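Frozen shoulder at home: the things I changed, room by room

My right shoulder seized up in May and I'm very right-handed, so you can imagine. The physio sorted out the exercises and the GP sorted out the tablets, and I'm leaving both of those well alone on this page. What I wanted, and couldn't find anywhere, was somebody telling me how to get a colander off a high shelf or do up a bra. So I wrote my own list as I went along, and the first version of it had 2953 visits, which amazed me (my post about limescale had forty). I've added to it a good deal and taken out two tips that were rubbish.

Usual warning: if your shoulder came on suddenly after a fall, or it's hot and swollen, or you feel ill with it, put this down and ring somebody.

KITCHEN

Bring everything down. I had my everyday plates in a wall cupboard above the kettle and I'd reached up for them for years without a thought. Now they live in the deep pan drawer, stood on end in a cheap rack, and the pans have gone on the bottom shelf by the oven. The wall cupboards have Christmas things in them and the fish kettle. Give yourself a whole morning for this, and get someone else to do the lifting while you point. I loved the pointing.

The kettle. Fill it with a mug. I know it sounds daft, but a full kettle held out at arm's length under a tap is exactly the movement that makes you yelp. Put in as many mugs of water as you want cups of tea and you never lift a heavy one. I bought a little Astier travel kettle in the end, very light, boils enough for two, and I still use it now.

Draining pasta. Stop tipping pans! Use a slotted spoon or a spider and fish it out into the bowl. For potatoes I put a metal chip basket inside the pan before I start, and lift the basket with my good arm. The water stays where it is until it's cold and then I bale it out with a jug.

Chopping. Worktops were too high for me, with the elbow sticking out and the shoulder hunched up round my ear. Sitting at the kitchen table with the board on a damp cloth was far better. A damp cloth holds a board steadier than any of the rubber mats I tried, including the expensive Wiegand one, which curled up at the corners after a week and had to be weighed down with tins.

Jars. Bang the edge of the lid on the table, then rubber glove. If that doesn't work, slide the tip of a teaspoon under the rim and lever until it pops. I was given a Wullix jar opener that fixes under a shelf and it's very good on big lids, hopeless on mustard.

The fridge. Milk goes in the door, on your good side. If your fridge opens the wrong way, look on the hinges, as lots of them can be swapped over with a screwdriver. Mine took twenty minutes and a bit of language.

WASHING AND DRYING

I gave up on the line quite early. Pegging out is all overhead work and I'd come in afterwards fit for nothing. An airer set up at waist height does nicely, and shirts can go straight on hangers and be hooked over a door — low door handle, mind you, not the top of the door.

Wash less at a time. Two small loads don't weigh what one big one does when you're dragging it out of the drum, and wet towels are the worst offenders of all. I did towels on their own, a pair at a time.

Azucena Cuevas wrote to me after the first version and told me to put the basket on a chair in front of the machine, so that everything comes out level and you never bend and pull at once. I've done it ever since. She also irons sitting down, with the board dropped right to its lowest notch, but I've used the whole business as an excuse to stop ironing.

BEDROOM

Duvet covers! I cried over one, I don't mind saying. The trick is to turn the cover inside out and lay it flat on the bed, duvet on top, then roll the two of them together like a Swiss roll from the closed end. Turn the open end of the cover round over the ends of the roll, do up a couple of poppers and unroll it back. You never raise your arms above your middle. It looks like nonsense until you've done it once, so have a go in the daytime when you're not tired.

For fitted sheets, do the far corner on your bad side first, when there's plenty of slack, and leave the last corner for your good arm. Deep ones are easier than the ones that only just fit. If you only own the ones that only just fit, use a flat sheet and tuck it.

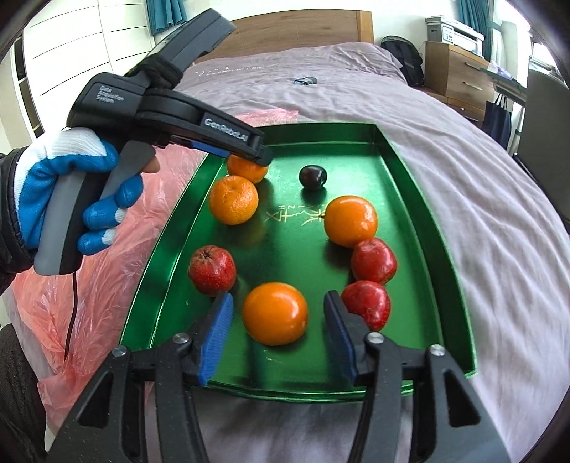

Mandarins, a plum and a few red ones on the green tray.

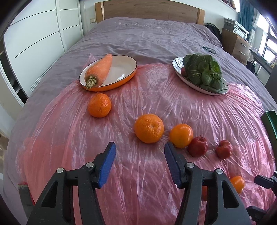

Sleeping is the hard bit with a shoulder, everyone will tell you that. What worked for me was lying on the good side and hugging a fat pillow, with the bad arm resting along the top of it so that it didn't drop across my chest. On my back I needed a folded towel under the elbow. You want the elbow a touch higher than feels natural. I'd wake at 3 a.m. and find the towel on the floor, so I pinned it to the sheet with a couple of nappy pins and that cured it.

Keep what you need for the night on the good side of the bed: water, glasses, phone, whatever you've been told you can take and a note of when you last took it. I kept the note on the back of an envelope. Don't trust yourself to remember in the small hours, I certainly couldn't.

GETTING DRESSED

Bad arm in first, bad arm out last. Say it to yourself every morning until it sticks.

Shirts and cardigans beat anything that goes over the head. If you must have a jumper, lay it face down on your knees, feed the bad arm right up to the shoulder, then the head, then the good arm. Front-fastening bras are worth the money. Or do an ordinary one up at the front, round your waist, and swivel it round, and if the straps defeat you, sit down and use your good hand for both.

Coats with a slippery lining are a joy after coats without. I went through most of that spring in an old mac.

BATHROOM

Hair was my great trial. Lean the elbow of the bad arm on a shelf or the windowsill and bring your head down to your hand. A light hairdryer helps too, and mine's a Cudetti that I got second-hand. I propped it between two folded towels on the chest of drawers and moved my head about in front of it, which gave the window cleaner a bit of a turn.

Drying your back: put on a towelling dressing gown and wait. Best tip on the page, and it came from Gertraud Baumgartner, who swims and has had the same thing in both shoulders, poor woman, one after the other.

Decant shampoo into a pump bottle and stand it at elbow height. You can work a pump with the flat of your hand.

OUT AND ABOUT (A BIT)

Seat belts. Reach across with the good hand, every time, and turn your whole body to do it. In the passenger seat on the wrong side you'll need a friend.

Bags. I swapped my shoulder bag for one worn across the body, strap on the good side. Take things out of it as well. Mine had a full-size umbrella and a jar of coppers in the bottom, and when I tipped the lot on to the kitchen scales the coppers alone came to 997 grams. A kilo of pennies, give or take, hanging off me all day long!

Supermarket trolleys: a small one, and push with both hands close to your body. Ask them at the till to pack light. I used to be shy about that and I've got over it.

If you've a tip for changing a light bulb or getting things down from a loft, do write in. I've left mine both to my nephew so far and he's getting fed up with me.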